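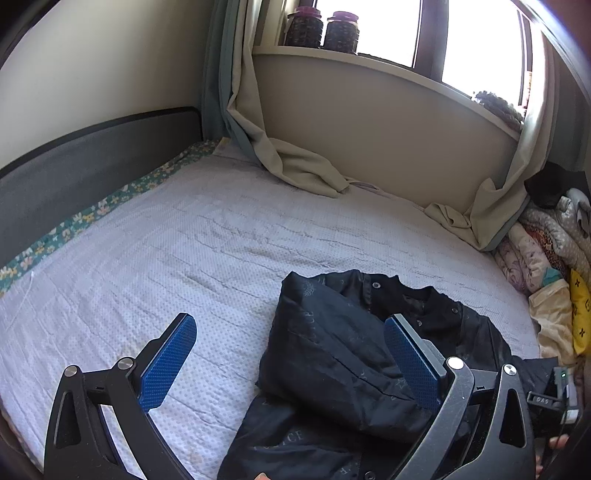
Photo: Revik / Lirell Media

About Revik

Revik is a website about television comedy. We publish episode guides, reviews, season recaps and longer pieces on how comedies get written, shot, scheduled and canceled. We cover American shows first and British, Irish, Canadian and Australian ones when they can be watched legally in the United States.

The site is owned by Lirell Media, a small publishing company. Lirell also puts out Fulness, a weekly email newsletter, and runs the Gashi Index, a searchable list of guest appearances on half-hour comedies. All three share an office and most of the same editors.

How the site started

Revik began as a set of episode notes kept by two people who were writing term papers on the multi-camera sitcom. The notes were put online so that they could be searched from the library. Other people found them, mostly through message boards, and started sending in corrections. Air dates were wrong a lot in those days, especially for shows that had been pulled in the middle of a season and finished off in the summer.

For the first few years there were no reviews at all. Each page had a title, an air date, a writer, a director, a cast list and a paragraph of plot. The older guide pages still look like that, and we have left them alone except to fix errors. Reviews were added after readers kept using the corrections form to tell us what they thought of the episodes.

Lirell Media was set up later to handle the advertising and pay contributors. Before that, nobody was paid, and a few of the earliest guides are still credited to screen names at the request of the people who wrote them.

What we publish

Episode guides. There are 355 series in the guide at present. A series is added when we can cover every aired episode of at least one full season. We do not open a guide for a pilot that was never picked up, although some of these are covered in feature articles.

Reviews. We review premieres and finales for most network and streaming comedies, and we review every episode for a smaller number of shows that our readers follow closely. Reviews of weekly shows go up after the episode has aired on the East Coast. When a whole season is released at once, we publish one review of the full season and then individual pieces over the next few weeks. Spoilers are marked at the top.

Late night and sketch. Sketch shows are listed by sketch, with performers and, where we can confirm them, writers. Writers' credits in sketch are often shared across the whole room, so many entries say only "staff."

Features. These run from 1000 words up. Recent subjects include laugh tracks recorded for dubbed versions, cold opens that were cut for syndication, the standing sets that get repainted and used again on a different show, and what happens to a bottle episode's budget.

Interviews. We talk to writers, editors, script supervisors, set decorators, warm-up comics and performers. Interviews are edited for length. We don't send questions ahead of time, but we will say what subjects we want to cover.

The Gashi Index

The Gashi Index lists guest roles on half-hour comedies by performer, by show and by type of part. You can look up every actor who played a landlord on a given series, or every show on which a certain actor played a judge. It was built by hand from on-screen credits. Uncredited appearances are included only if a second source confirms them, and they carry a "U" next to the entry.

The name comes from the street where the first server was kept. It was meant to be changed before launch.

There are 1576 performers with complete entries so far. Incomplete entries can be seen in search results but are shown in gray, and they should not be used as a source. Additions to the index are made in batches. The last large batch was in August, and it was mainly cable comedies.

Fulness

Fulness goes out every week by email. It has the coming week's air dates, renewals and cancellations, links to new pieces on the site and one short essay that does not appear anywhere else. It is free. The spelling is intentional, and we get mail about it.

We do not rent or sell the subscriber list. To leave it, use the link at the bottom of any issue. If the link does not work, write to the newsletter address on the Contact page and we will take you off by hand.

Who we are

Revik has 4 full-time editors. One handles reviews, one handles the episode guide, one handles features and interviews, and one looks after the Gashi Index and the technical side of the site. The newsletter rotates among them. Everyone else who writes for us is freelance.

Our freelancers come from different lines of work. Some are full-time critics with bylines in several places. Others teach, work in post-production or have been in writers' rooms themselves. A contributor may not review a show they have worked on, or one that employs a family member or someone they live with. If a contributor has a lesser connection to a show, we say so at the end of the piece.

How we work

Critics at Revik watch the episodes they write about from beginning to end. If a network sends only part of a season in advance, the review says how many episodes were seen. We accept screeners and press access. We do not accept travel, hotel rooms or gifts, and anything that arrives in the mail unasked for is sent back or given away.

We do not use star ratings or letter grades. We tried grades for one season. Most of the comments were about the grade, and the editors spent a lot of time comparing one B with another B, so they were dropped — the old ones have been removed from the archive.

Renewal and cancellation news is posted when it has been announced by the network, the streaming service or the studio. We don't run rumors about casting.

Corrections

Guide pages are corrected without a note if the mistake is a typo. Changes to an air date, a credit or a plot summary are logged at the bottom of the page. Corrections to reviews and features are always noted, with a line saying what the piece said before. The corrections form is on every page and goes to the editor responsible for that section. Please tell us the show, the season and the episode title. Episode numbers alone are not enough, as production order and broadcast order do not always match.

Writing for us

We read pitches for features all year. Send two or three paragraphs saying what the piece is, whom you would talk to and how long you expect it to be. Please do not send finished drafts. New reviewers are taken on before the fall season, and openings are posted in Fulness first.

Payment is made within a month of publication. Rates are in the contributor guide, which you can download without asking us for it.

Advertising

Advertising is sold by Lirell Media and is kept apart from the editors. Sponsored pieces are not accepted. Ads for a show may appear on the same page as a review of that show. The placement is automatic and the reviewer does not see it ahead of time.

Page last updated 10/9/24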